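Sunday, November 12, 2023

Read the draft transit protocol twice, once in the morning and once after lunch. The second reading changed my view of Article 7. As written, it obliges each party to notify the coordination office before a cargo vessel leaves port, but it does not say who confirms receipt. Beril Saraç raised the same gap in October and was told the annex would cover it. The annex does not.

Draft tonnage table also checked. The Stotow terminal is listed at 2,000 metric tons per day. Its own port notice gives a lower ceiling when the east berth is closed, and the east berth has been closed since spring.
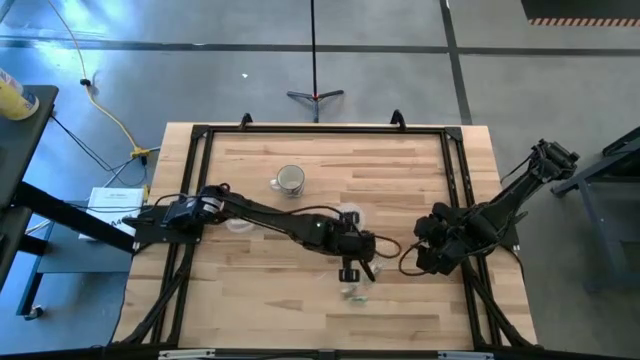

Muammer Aydoğan called at noon from the ministry side. His position is that inspection should stay at three points and that a fourth would add a day to each passage. I asked for the delay figures by vessel class. He has them only for bulk carriers - the container figures are with the Aksoy office and have not been released. I noted this as open.

The insurance clause is in better shape. War risk cover now attaches at the pilot station and ends at the outer marker, and both delegations have initialed the wording. The Fullulik delegation wants the word "escort" removed throughout. Clarkuvora wants it kept in the preamble only. I drafted "accompanying vessel" as a substitute and sent it to both. No reply from either by evening.

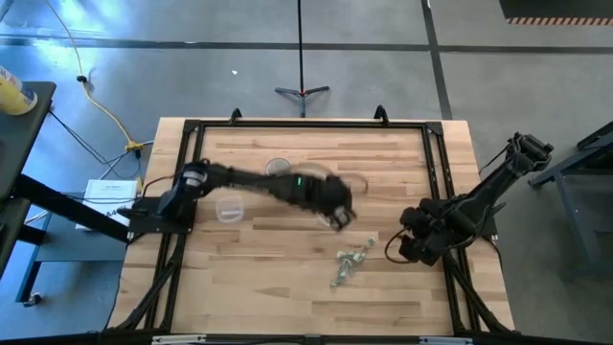 No. 383

Filed the day's notes under the number above and moved the older set to the second cabinet. Two pages of the October minutes are still unsigned.

Remaining for the week: corrected coordinates for the northern lane, a Turkish text of the annex that matches the English paragraph by paragraph, and a decision on whether the hotline is staffed at night. The last item has been deferred at three meetings. Beril thinks it will be settled by phone before the next session. I have put it first on the agenda anyway.

Rain after six. Window in the study still leaks at the lower left corner.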